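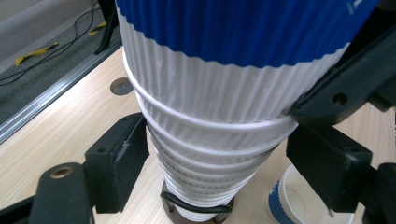

Race Day Tactics, Session 3: Drafting and Buoy Turns
Tutor: Sille Kragh

Welcome back! Last time we covered beach starts, so now for the fun part – staying with a pack once you're in it.

Drafting
Sit on the wash of the board in front, nose close to its tail, and match the stroke rate. On the Zutama course, 2,000 metres with 14 buoy turns, a good draft leaves you with legs for the finish.
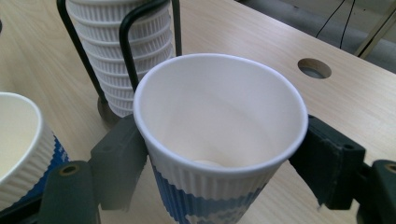
Keep your eyes up the course, not on the tail block, or you'll miss the moment the leader attacks.

Buoy turns
Step back, sink the tail, sweep wide on the outside. Go in wide and come out tight. Danang Liem's turns in the Probert heats are a joy to watch – look at how early he moves his back foot.

For Thursday
Bring your leash and read the Fidell notes on pivot turns. We're on the water at 7 am.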